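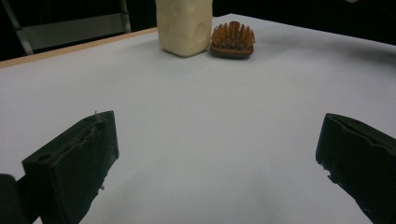 The Perine Street Laundry

My aunt left me 4,000 dollars and a key, and the key didn't fit anything.

I tried it on her flat first, obviously, and then on the shed, and then on the little cupboard under the stairs where she kept the Christmas lights and a bag of other bags. Nothing. It was a stubby brass thing with a paper tag on it, and on the tag she'd written Perine St, 36. No suburb. My aunt never wrote down a suburb in her life, she assumed you'd know.

This was February, so hot the bins had a smell you could hear, and I was between jobs (I'd been between jobs long enough that my mum had stopped asking). So I looked up every Perine Street I could find and there was one in Saltovthorpe, two hours up the coast, and I drove there with the windows down and a thermos of tea I didn't want.

Saltovthorpe is one main road and a boat ramp. Number 36 was a laundry. Jeon Laundry & Mending, painted on the glass in green, and inside it a woman sitting on an upturned crate eating a mandarin.

"We're shut," she said.

I held up the key. I don't know why, I could have just said hello like a person.

She looked at it for ages. Then she finished the mandarin, every last bit, wiped her fingers on her shorts and said, "You're the niece. You've got her chin."

Her name was Ye-seo Jang and she'd bought the place off old Mrs Jeon years back and never changed the sign. My aunt, who as far as I knew had spent her whole life in one flat complaining about the lift, had rented a locker in the back room. She came up once a month on the coach. I'd always been told that was the dentist.

"Once a month?" I said. "To the dentist?"

"Did you never wonder?"

I never did! I thought she had terrible teeth.

The lockers were along the back wall, behind the big dryers, and hers was the last one on the bottom row. I had to kneel. The key went in so easily I was nearly disappointed. There was a folded towel, a pair of bathers, a rubber cap with daisies on it and a school exercise book with a brown cover.

My aunt couldn't swim. That was a known fact in our family, like my uncle's knee. She wouldn't go in past her ankles at Clernora when we were kids, she'd stand there holding her skirt and yelling at us about rips.

I opened the book on the floor with my legs stuck out in front of me. It was all dates and distances in her cramped pencil. To the first post. To the first post, cold. To the second post and back, R. shouting. Then pages and pages of that, with R. shouting less and less, and on the last page she'd used, 1,000 metres, underlined so hard it had gone through the paper.

"Who's R.?" I called out.

"Ro-un," Ye-seo called back. "Ro-un Byun. He'll be down the ramp at five. He's always down the ramp at five, rain or whatever, he's a very boring man."

I sat in the car for a while after that. I rang Mum and she picked up on the second ring and I said, did you know Aunty could swim, and she laughed, and then she didn't. "Don't be silly," she said. "She hated the water."

"She did a kilometre, Mum."

There was a long gap. I could hear her kettle going. "In the sea?" she said.

"I think so, yeah."

"Well, that's just dangerous," said Mum, and then I could tell she was crying, so I told her about the daisies on the cap, which made it worse - for both of us.

At five I walked down to the ramp. An old bloke was standing at the bottom in a pair of faded red trunks, doing slow windmills with his arms. He had a towel over one shoulder and he didn't stop windmilling when I came up beside him.

"She said you'd be late," he said. "She said give it till winter."

"I haven't got any bathers."

"You've got hers, haven't you?"

I had. I'd carried the whole lot down without thinking, the cap as well, bundled up under my arm. The water was flat and going a bit pink. I could see the first post from where I stood, and it looked a lot further out than it had in her pencil.

"I'm not very good," I said.

"Neither was she," said Ro-un Byun. "Mind the third step, it's slimy."

14 comments
Share this story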